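Pesquisar neste livro Pesquisar Limpar Índice
Tempo de leitura: 9 minutos

Capítulo 7
A célula de frutas: montagem, asseio e pequenas reparações

O leitor que chegou até aqui já sabe programar uma trajetória, calcular uma inércia e discutir com convicção sobre singularidades. Falta-lhe aprender a passar um pano. É disso que trata este capítulo, e pedimos que não o salte, como fez metade da turma do ano passado, que depois veio perguntar por que motivo a garra «tinha perdido o jeito».

A célula que nos acompanhará nas próximas páginas é a célula 3 do laboratório de Jeltthorpe. Compõe-se de um braço, de uma garra de dedos com revestimento têxtil, de uma pequena câmara no punho, de um caixote com fruta e de um controlador Hetach cujo ventilador se ouve do corredor. A tarefa é modesta: pegar num cacho, levantá-lo, pousá-lo noutro sítio. Um adulto distraído fá-lo enquanto fala ao telefone. A célula 3 exigiu um caderno de manutenção com 36 folhas, e a última já está escrita nas margens.

7.1 O que se gasta

Numa célula destas, o braço raramente é o problema. Os braços industriais foram pensados para soldar automóveis e encaram um cacho de uvas com a serenidade de um guindaste a quem pedissem que virasse a página de um jornal. Gasta-se o resto: as pontas dos dedos, o revestimento, os cabos junto ao punho e a paciência de quem calibra.

As pontas merecem atenção especial. São peças baratas, trocam-se em poucos minutos e, talvez por isso, toda a gente adia a troca. Uma ponta polida pelo uso continua a parecer nova a quem a olha de longe. A garra fecha, o programa avança, o cacho fica onde estava. O registo da célula 3 anota 816 ciclos entre a instalação de um jogo de pontas e a primeira falha de preensão, e 1.935 até alguém se lembrar de ir ver. O intervalo entre os dois números foi ocupado a reescrever o software.

7.2 Preparar a célula

Antes de qualquer ajuste, siga-se esta sequência. Foi redigida por Kenneth MacLeish, que montou a célula e que assinou também o aviso colado na porta, em maiúsculas, sobre sanduíches.

1. Pôr o controlador em modo manual e confirmar a velocidade reduzida.
2. Levar o braço à posição de manutenção, acima do caixote.
3. Cortar a alimentação da garra e retirar a chave. A chave vai para o bolso do operador. Não vai para cima do controlador.
4. Limpar as pontas dos dedos com um pano sem pelo, ligeiramente humedecido, e deixá-las secar.
5. Verificar cada ponta com a unha: se abanar, aperta-se; se voltar a abanar, substitui-se.
6. Passar a mão pelo revestimento à procura de costuras abertas e de pregas presas nas articulações.
7. Limpar a lente da câmara. Com outro pano.

O sétimo passo foi acrescentado em março, depois de uma semana em que o sistema de visão viu nevoeiro em toda a parte.

7.3 Alinhar os dedos

Uma garra desalinhada não avisa. Todos os dedos chegam ao cacho, mas um chega primeiro, empurra-o, e os outros fecham sobre o lugar onde ele esteve. A correção faz-se em velocidade reduzida, descendo em passos curtos e observando pela câmara do punho qual das pontas toca antes das restantes. Anota-se a altura do primeiro contacto, recua-se, repete-se. Três medições concordantes bastam. Três medições discordantes indicam um parafuso solto no suporte Cuadros, e volta-se ao passo 5.

Convém fazer o ensaio com cachos de cores diferentes no mesmo caixote, encostados uns aos outros. É a situação mais incómoda para a segmentação e, portanto, a única que interessa. O cacho isolado no meio de uma superfície lisa serve para demonstrações a visitantes.

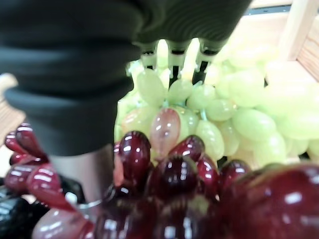 Departamento de Automação e Manutenção · Instituto Politécnico de Wokham

Durante o ensaio da secção 7.3, a ponta do dedo mais à direita é a que desce mais fundo, com o segmento escuro apertado contra as uvas verdes. O leitor deverá perguntar-se se a diferença vem da posição do punho ou da montagem do dedo. Uma única vista não responde à pergunta, e foi por decidirem com uma única vista que dois alunos desmontaram, em tempos, uma garra perfeitamente sã. Rode-se o punho, repita-se a descida e compare-se: se o mesmo dedo continuar adiantado, o defeito viaja com a garra; se passar a ser outro, a culpa é da abordagem.

Repare-se ainda no cacho vermelho encostado à frente do verde. Com vizinhos tão próximos, um erro lateral pequeno basta para a garra trazer uvas que ninguém encomendou.

7.4 O caderno

Toda a intervenção se regista: data, operador, peça, motivo. «Ajustes vários» não é um motivo. A entrada de 20 de junho, que o leitor encontrará reproduzida no exercício final, diz apenas «já funciona», e custou ao turno seguinte uma tarde inteira a descobrir o quê. Recomenda-se uma inspeção completa a cada 200 ciclos, com rubrica legível. Os valores de aperto para cada modelo de ponta constam da tabela 7.1.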